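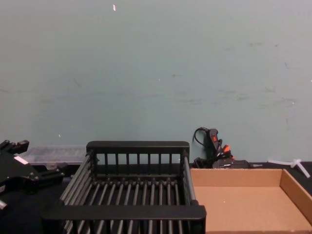
4 min read

3.2 The rack as a tape holder

I'll admit I went into this part of the study expecting very little from a dish rack. Izzati Entili and I had asked 36 people how they store tape at their workbenches, and over 400 notes came back, most of them grumbling (fair enough!).

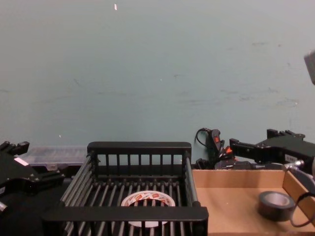 What kept coming up was reach. People wanted to drop a roll somewhere and grab it again without looking, and a drawer is hopeless for that. A rack with open rods lets you spot the roll from almost any side, so we kept it in for all 7 weeks of the Sillden bench trial.

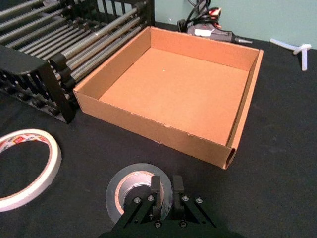

3.3 Where the roll ends up

Cardboard trays did fine too, but I kept going back to the rack, and so did six of our regulars. We never told anyone where in it to put the tape (see Figure 1), and I'd leave that open again next time.

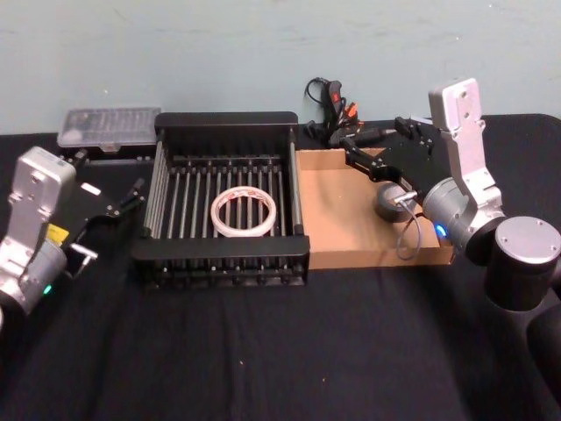
Figure 1. A roll of white tape lying flat in the black rack.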